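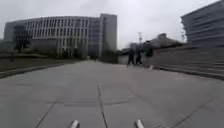
Magnus Kerr
Product Manager, Hard Landscaping

Zelik 4 Paving Sealer

Zelik 4 is a clear, water-based sealer for concrete and natural stone paving. It slows the uptake of oil, drink spills and leaf stains and leaves a matt finish. Large square slabs in open public areas are its most common use, but it works equally well on steps and paths.

Coverage is up to 186 square metres per drum on dense concrete. Sandstone takes more, so try a small patch first.

Sweep and wash the paving, then let it dry fully. Apply one even coat by roller or low-pressure spray and brush out any puddles. Keep it off flexible movement joints – mask them beforehand. Do not apply in rain or frost.

Order code: 1424 (drum)
Order code: 2988 (roller and tray set)

Not suitable for glazed tiles, timber or tarmac. The drum label was redesigned in February 2026, and the formula is unchanged.

For site samples and trade prices, contact Evelien Aerts at the Tollell sales desk.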